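Treklow Off-Road Forum > Events and Trips > First time at the Skanville Two-Day, what do we need to sort out?

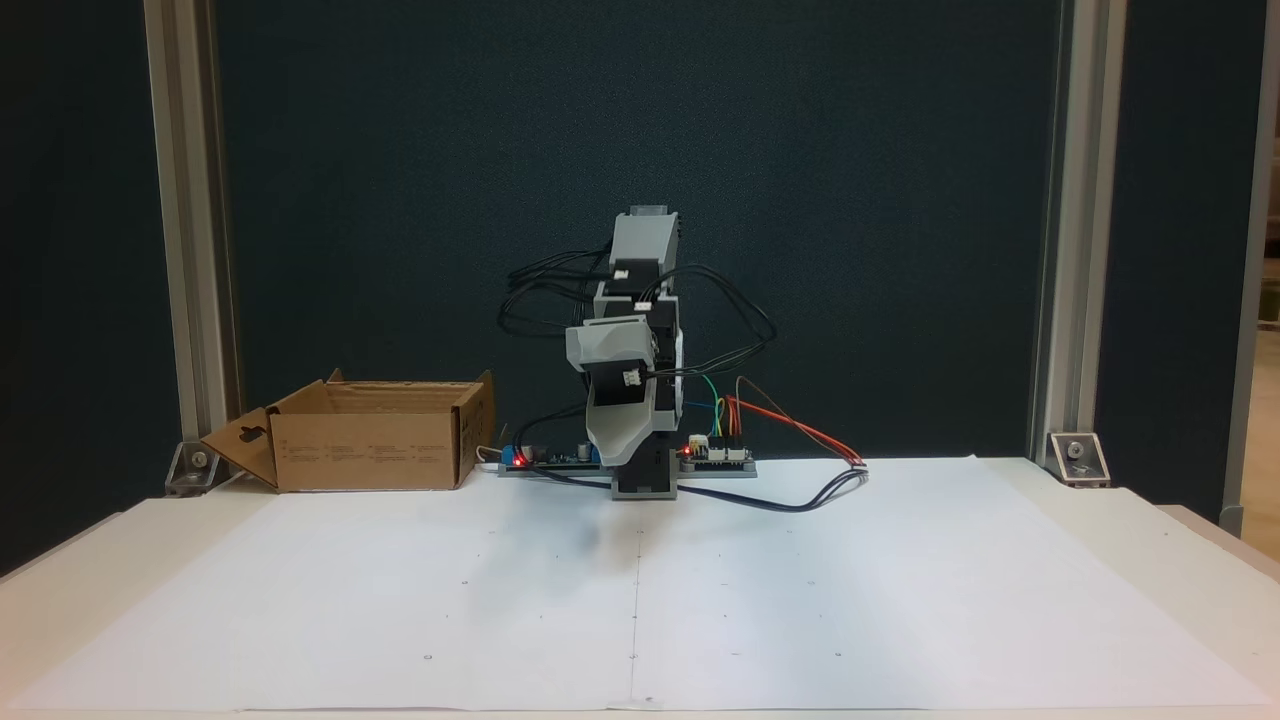 How much fuel should a first-time crew carry for each day at Skanville? Fill the tank to the brim at the start, keep one full tank's worth in proper cans at your pit, and top up at every driver change even when the gauge looks healthy.

mudlark_pete wrote:
I've put that bit at the top as it's what I got asked most when I mentioned we were entering, and it's the only part of the whole business I feel sure of! Everything else I'm hoping you lovely lot can help with. My brother-in-law and I have finally put our names down for the July running of the Skanville Two-Day after years of standing behind the tape getting dust in our sandwiches. We've got an old short-wheelbase diesel, caged, decent seats, nothing fancy, and a budget of 2,000 pounds to get it from "passes the trials scrutineer" to "might survive a weekend". We aren't out to win anything. We'd like to be moving at the end of the second day and still on speaking terms.

So, where would you spend it? I'm leaning towards dampers first. He wants tyres.

gravelgran wrote:
Oh well done the pair of you, you'll have a wonderful time. Your brother-in-law is right, I'm afraid. Tyres. We did our first Skanville on a set that had looked perfectly all right on the lane behind our house and we lost two before lunch on the quarry section, where the stone is sharp and sits on its edge. After that we were creeping round with no spare and my husband wincing at every rock. Good tough sidewalls, two spares on matching rims, and a jack that works on soft ground. Do have a practice wheel change in your overalls and helmets, it's a completely different job from doing it on the drive in your slippers.

Skurent wrote:
Going to disagree with gravelgran here, with love. Dampers. Tyres let you down in one go and you change them and carry on. Tired dampers let you down all day long. By the middle of the afternoon the oil's cooked, the back end is hopping about, you're braking early for everything and the driver is worn to a thread. Then you hit something you'd normally have steered round, and that's when the tyre goes anyway. I'd put half the budget into a decent rebuildable set, and the rest into whatever tyres that buys.

gravelgran wrote:
Half the budget on dampers for a first event! You'd have them on nice springy legs and flat feet. They said they want to finish, dear.

Skurent wrote:
They'll finish with sore backs and cracked mounts, then. We'll never agree on this one, we didn't last year either.

Upendo Wanyama wrote:
Hello mudlark_pete, and welcome to it. I've marshalled at Skanville a good few times and driven it twice, so I've seen it from both sides of the tape, and if I may I'd like to put in a word for the dull things, as the retirements I've had to radio in were hardly ever down to exciting parts.

Air filter, first of all. The long straight past the plantation is like flour when it's dry and you'll be sitting in somebody else's cloud for most of it. Take a clean filter for each driver change and keep them in sealed bags till you need them. Then go round every bolt you can reach with a paint pen, so at each stop whoever isn't driving can see at a glance if something has started to turn. Battery clamp too. I once found a crew parked by the ford with the battery on its side and a very hot smell coming from under the bonnet, and they'd driven beautifully up to then.

And drink more than you think you need to. It gets terribly warm in a cage with the heater open.

mudlark_pete wrote:
This is all brilliant, thank you. Paint pen is on the list, I'm rather ashamed I hadn't thought of it. Upendo, can I ask about the driver changes? The regs say we can swap whenever we like so long as it's in the pit lane. We were thinking one of us does the morning and the other does the afternoon, mainly so that each of us gets a proper lie down.

Upendo Wanyama wrote:
You can, and plenty do, but I'd go shorter on the first day. The sun gets low and straight in your eyes on the plantation leg, so whoever has the afternoon gets the worst of it, and if it's the same person both days they'll sulk. Swap over the second day if you do it that way.

hedgehopper88 wrote:
We do two laps each and then swap. It costs a bit of time, but you get a good look at the car every time it comes in, and nobody's arms fall off. The pit crew moan that they never get a hot cup of tea. Bring a flask!

One other thing, check your radio with the engine running. Ours was clear as a bell in the paddock and pure hiss the moment we fired up. A suppressor and a better earth sorted it.

Skurent wrote:
Good shout on the radio. Also, Pete, ring Org before you buy anything with a harness in it. The belt dates changed on the regs sheet put up on Apr 16, 2023 and the older copy is still floating round the club pages. They're very friendly on the phone and would much sooner answer a daft question now than turn you away at scrutineering.

mudlark_pete wrote:
Rang them this morning and you were right, our belts are out of date. So that's 200 pounds gone before we've touched a spanner, which my brother-in-law says should come out of the damper fund and I say should come out of the tyre fund.

gravelgran wrote:
Damper fund.

Skurent wrote:
Tyre fund, obviously. Pete, I've got a pair of rears in the garage off my old car, same fitting as yours if it's the long shackle. They want new seals but the bodies are straight. Yours for 100 if you can collect. Send me a message with your shackle length and I'll go and dig them out from behind the lawnmower.

mudlark_pete wrote:
You're a star, message on its way. I'll measure it tonight when I've got the wheel off.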